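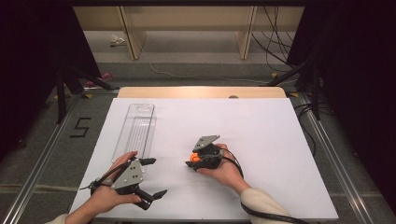
A small orange object, held at a white work surface.

The toy library that stayed open
By Temitope Anozie

Morenike Effiong keeps the Galldale Toy Library's loans book in a drawer under the front desk, even though the loans have been on a computer for years. She still likes to look through the old pages.

"People wrote notes in the margin," she says. "One just says 'giraffe chewed, sorry'. You don't get that on the computer."

The library has 500 toys on its shelves and made 1,519 loans last year. Families pay a yearly fee and can take home four items at a time. Puzzles go out most, followed by train sets and ride-on cars. Dress-ups are borrowed in a rush before Book Week and then hardly move until the next one.

Effiong first came as a borrower. She had two children under three, a small unit in Dranulden Street and no room for anything large.

"I borrowed a plastic slide and it took up the whole lounge. We walked around it for a fortnight. Then we took it back and I had my lounge again, and the kids had something else. I thought that was very good value."

She began helping with returns when her youngest started kinder, and took over as coordinator the following March. It is a paid job, though not for many hours. Most of it is cleaning and checking.

"Every piece gets counted when it comes back. A puzzle with one piece gone is annoying for the next family, so we'd rather ring and ask. It's nearly always under the couch."

The hardest stretch came when the old rooms in Gristadel Lane were sold. The library had ten weeks to find somewhere else, and spent part of that time with its stock stacked in Olumide Bashir's garage.

"Olumide parked on the street the whole time and never said a word about it," Effiong says. "His neighbour might have."

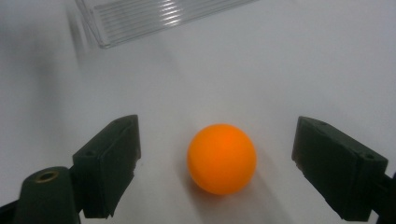 Galldale Quarterly — Issue 4 — Page 2

The new rooms, behind the Halilović bakery, are smaller but have a ramp and a proper sink. Prams can come right in. Effiong says the ramp has made more difference than anything she has bought for the shelves.

"We've got grandparents coming now who couldn't manage the old stairs. They tend to stay longer, too. They sit down and have a go at things."

Asked what she looks for when buying, she talks about hinges and wheels before anything else. She avoids toys that need a particular battery, and anything with a song.

"I bought a singing farm once. Every family brought it back early."

Some of her choices have surprised her. A plain set of wooden blocks, donated by Titilayo Eze when her sons had grown out of them, has a waiting list most school holidays. An expensive marble run has been borrowed twice.

She would like to open one evening a week for parents who work, but that depends on the next grant. The other plan is a shelf of board games for older children, who usually stop coming at six or seven.

"They get to the door and say it's for babies," she says. "Then they see the train set and they're on the floor with it."

The library is open mornings during term. New members should bring proof of address and a sturdy bag.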